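Silldale Film Festival: progress report to the Brumia Fund, December

Submissions for the short film award closed at midnight with 2,285 entries. The pre-selection panel has watched all of them and passed 30 titles to the jury. Tarık Güneş has agreed to chair the jury and will present the award on closing night.

Two venues are confirmed, the Kettle and the Vurport Picture House. The Vurport contract is signed - the Kettle's is with their solicitor.

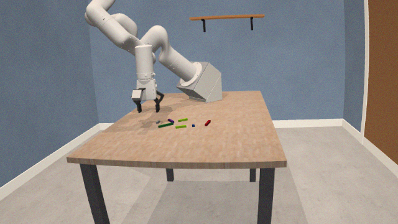

White arm above a wooden table, computer render.

Spending is within budget apart from subtitling, where more films than expected arrived without an English track. We have moved money from print advertising to cover it.

Still to do: jury travel, the printed programme and the trophy order. We ask that the second instalment be released once the Kettle contract is signed.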